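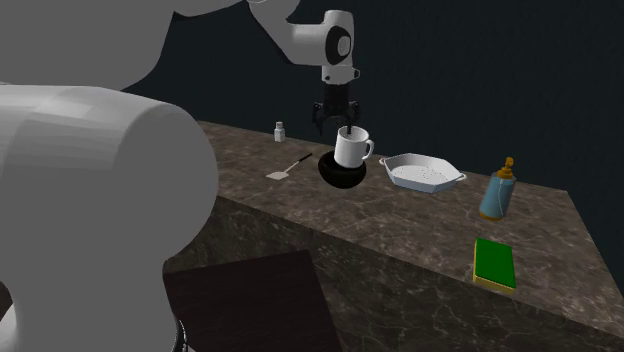 A division race in baseball is settled over a long schedule, and the standings are the record of it. Each club's line in the table shows games won, games lost, the winning percentage, and the number of games behind the leader. Students often find the last column the hardest to read. Think of a white mug and a round black bowl on one countertop: the distance between them can be measured from either one, and it stays the same. Games behind works in the same way. It is a distance between two clubs, and it says nothing by itself about how good either of them is.

To find it, take the difference in wins, add the difference in losses, and divide by 2. Suppose Enalau has played more games than Rastberg because of rainouts in August. The two clubs may then be separated by a half game, even though one of them did not play that night. Half games disappear once both clubs have played the same number of games.

Percentage is figured separately. A club that wins 225 of its first 424 games over three seasons has a percentage of .531. A club that wins only 341 of 800 has one of .426. Percentages are always carried to three places, and the zero before the decimal point is dropped. 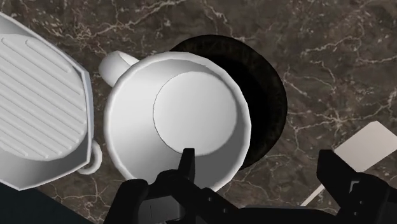

Page 225

Early in the year the table changes quickly, and a single week can move a club from last to first. By late summer most of the gaps have settled – a club several games back needs help from other teams as well as wins of its own. Games between the two leaders count for more at this stage, as each one moves the gap by a full game.

In this chapter we follow three clubs, Enalau, Rastberg and Urkico, through one season. Section 1 covers the schedule and how it is balanced between home and road. Section 2 deals with ties and the rules used to break them. Section 3 uses the Kawaguchi tables, printed at the back of the book, to work out how many wins a club still needs to clinch. Keep a pencil and scratch paper handy for the exercises in Section 3.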